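The Breakfast Table Reconsidered

Parveen Bajwa has moved her toaster oven four times since March, and she would like you to know that the fourth was the last. The third was also the last.

Her kitchen in Melnyk has one good table, white, and everything in the house eventually washes up on it. Fruit arrives first. Then comes a mug, which stays. Ketchup, a condiment with no business near a strawberry, turns up by noon and lies down.

"I bought a tray," she says. "The tray was going to fix it."

The tray holds the ketchup. The rest of the table carries on as before.

Bajwa once priced a built-in breakfast nook from Tumow at $3,089, cushions extra, and went home to think. She spent $89 on dishes instead, in mauve, mint and a pale blue that the shop called Zorkero. They match nothing she owns, including each other, and she is fond of them all.
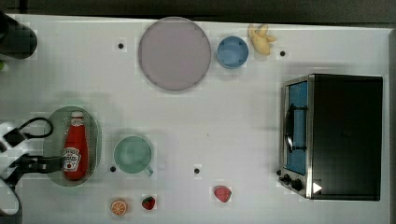 Ketchup on its tray, toaster oven at the right, fruit wherever it likes.

The oven will stay put through the summer, she says. She has her eye on the windowsill for fall.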